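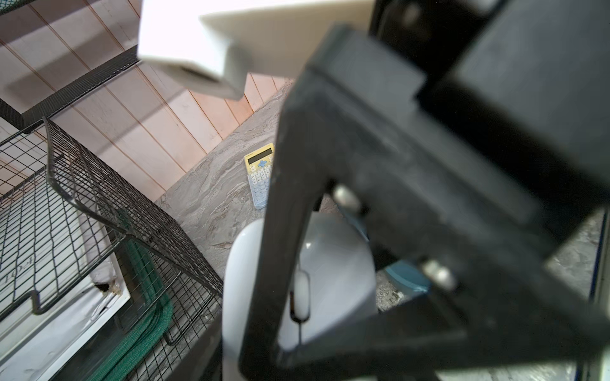

I have been sorting out my study corner all day and I am having SUCH a good time, so you are all getting a thread about it. It started with one drawer that wouldn't close. Now the contents of that drawer are on the floor with everything else, and I love it. Put things on the floor and you finally see what you own! A white mouse with a glossy shell, a little yellow and pale-blue calculator, and I'm only getting started.

Let me talk about the calculator first, because it makes me happy. I've had a phone in my pocket for years and I still reach for a calculator when I do the bills. Real buttons! No messages popping up while you're adding! It spent the whole spring at the back of the drawer under a pile of envelopes and I did my March budget on the phone and got it wrong twice.

Second time I was off by 3,162. I had typed the rent in where the electric bill goes. Younes Bennani, if you're reading this, yes, that was the week I texted you at midnight asking if you could be charged that much for a refrigerator.

So the calculator gets a home on the desk now, right by the lamp. Decided. Moving on.

The mouse! I went back and forth on this. I've been using the trackpad for ages and telling everyone I'm fine with it. Then I spent an evening lining up photos for my aunt's birthday book and my wrist was sore until lunch the next day. The mouse stays. I like a mouse with a smooth round back, the kind your palm just sits on.

If you've got one that's been lying in a drawer, give it a wipe before you judge it. Soft cloth, barely damp, then a dry cotton swab down the sides of the scroll wheel. You would not believe what lives next to a scroll wheel (mostly cracker, in my case). Unplug it or switch it off first, please.

How I'm doing the sorting, for those who asked last time: everything comes out, nothing goes back until I've used it or can say out loud what I'd use it for. Out loud is the important part. "This is the cable for the... other cable" does not sound great when you say it in an empty apartment.

I gave myself 15 minutes per pile with a timer and it works so well. You stop reading old birthday cards on the first pile and save them all for the end like dessert. I have a whole stack waiting for me and a cup of mint tea to go with it.

Quick box update. I bought 4 of the Lurkska boxes, the low ones with the lids, and they fit on the bottom shelf side by side with a tiny gap at the end. I measured that shelf with a piece of string because I couldn't find the tape measure. (The tape measure was in the drawer. Of course it was.)

Box one is cables and chargers, each one tied with a bit of ribbon. Box two is paper, pens, tape, stamps. Box three is things that belong to other people, and wow, it filled up fast. If you ever lent me a stapler, come and get it! The last box is empty and I want it to stay empty for at least a month. Wish me luck.

Someone asked whether sorting on the floor is bad for your back. It can be! I sit on a folded blanket and get up between piles to carry things to the kitchen table. My neighbor does hers on the bed and says the trick is that you can't go to sleep until it's finished. I admire that and I will never do it.

The giveaway bag is going to the Lostarent swap shelf tomorrow morning. Notebooks with only the first page used (I tore those pages out, you don't need my 2 attempts at a novel), a desk tidy, a good pair of scissors, and a whole set of markers that I tested one by one and they ALL work. I was cheering by the time I got to the purple.

Tip from last time I went: tape a note on anything electric saying what it is and whether it works. The folks who run the shelf really appreciate it, and the stuff gets picked up much faster.

Also, the drawer closes now. I've opened and closed it more times than I'd like to admit. It makes a lovely soft thunk and I'd forgotten it did that.

Next up is the hall closet, which I'm a little scared of - there are coats in there from when I lived in Lirnholm. If you have a good way to store winter hats, tell me! I'm off to read my birthday cards.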